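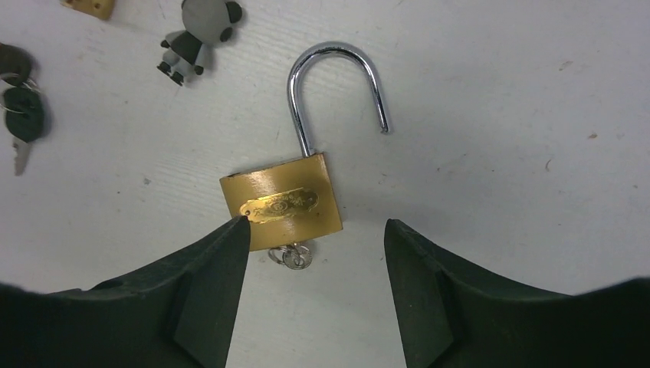 Dekik Padlock Notes, data card

Dekik began as a shared folder of everything Lovisa Tveit and I kept telling each other about old and new padlocks, and at some point it seemed kinder to put it in order so other people could use it too. We cover the ordinary hanging kind, the sort you would put on a shed or a garden gate. Brass ones make up the largest part, and a good many of those have some ornament on the face, like the long nameplate with scalloped ends and a small raised oval in the middle. We file that shape under "plate, scalloped" and leave the maker field blank unless there is lettering we can read.

What is in it

There are 712 entries in the main table. Each one gives body material, body shape, shackle finish, whether the shackle is open or closed, and whether keys are present. We went back and forth over that last one (Lovisa wanted a separate column for key rings, and she won), so please check both columns before you filter anything out.
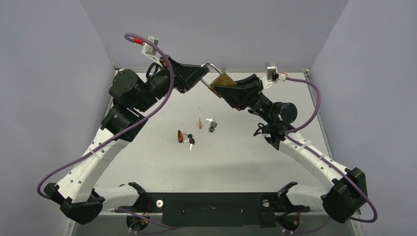 The shackle column is the one people write to us about most. "Open" means the short leg is clear of the body. A shackle that has been lifted but still sits over its hole goes down as "unclear", and we would much prefer an honest "unclear" to a guess. If you are adding your own locks, look at the short leg first and then fill in the rest at your leisure.

Finish is written in plain words: brass, silver-colored, painted, worn. Polished brass throws a lot of glare, so tilt the lock a little before you settle on a color!

Known gaps

Combination locks are thin on the ground, with only 11 so far. The Hovland box still needs sorting, and Alvar Brekke has promised to go through it in March.

Last updated 10/5/23. Corrections are very welcome, even tiny ones. Please include the entry number.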